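Driltbridge completes comparison of two gripper types for household tidying

04/08/2019

Driltbridge has finished a comparison of two grippers for robots that tidy shelves in ordinary homes. The Brelix, a two-finger parallel gripper, and the Drelby, which has three soft fingers, each made 200 picks on the same arm with the same controller, for a total of 400.

The work was led by Thanakorn Mahawong, who set the rules for what counted as a good pick. An item had to be lifted clear of the shelf, held for the full test time and put down without being dropped. The Brelix managed 196 good picks on items with handles or straps - the Drelby had more trouble with thin loops, but took hold of soft items with fewer attempts.

Shelves for the comparison were stocked with everyday belongings. The set-up favoured mixed items over test blocks: a woven basket with two loop handles on the top wire shelf, and a fabric bag and plush toys sharing the one below.

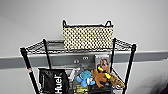 What the results mean for customers

Driltbridge will offer the Brelix as the standard fitting on its home arm, with the Drelby as an option for customers who mostly handle cloth and soft goods. Both use the same wrist plate, and changing over does not need a new controller.

"The handles decided it for us," said Mahawong. "A basket is easy if you can get a finger through the loop. Plush is a different job, and we would still fit the soft gripper for that."

A second round in April will compare wrist cameras, using the grey-walled test area and the Chaimongkol controller.

Last updated: 04/08/2019

12 shares | 3 comments

Related items
Driltbridge opens orders for home arm
Chaimongkol controller: changes to grip force settings
Wrist plate fitting guide now available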